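Print | E-mail

Wultis Academy takes in 96 sixth graders every fall. Last year 600 applied. The head of admissions, who has held the job for 18 years and asked to be identified only by title, keeps a box of tissues on each side of the desk.

"One's for the parents," she says. "So is the other one."

The school sits halfway between Retville and Brultthorpe, and both towns consider it theirs. Its entrance test lasts a morning: reading, math and a short essay. She would like families to stop preparing for it in second grade. 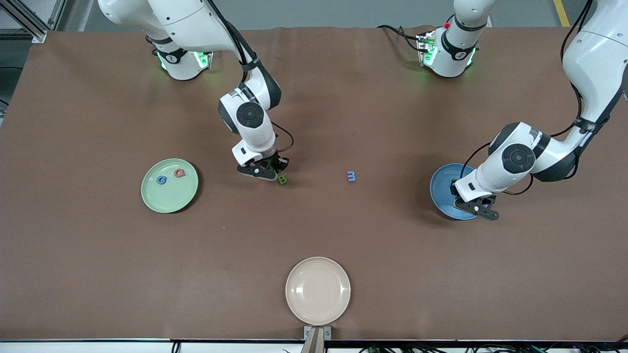 "I had a father ask which preschool feeds into us," she says. "I told him the one with the sandbox."

She has no quarrel with practice tests. Three is plenty, in her view, and she can spot an over-coached essay by the second line. "They all open with a quote about courage. These kids are eleven. Tell me about your bike."

What about the Chang Prep Center, whose billboard greets drivers coming out of Retville? She looks at the ceiling for a while. "They have very nice parking."

The wait list opens in May, and so does her busiest season on the phone. Families can call to ask where they stand. They may also send cookies, though she says the cookies go to the bus drivers and the list stays the way it was.

Print this article | E-mail to a friend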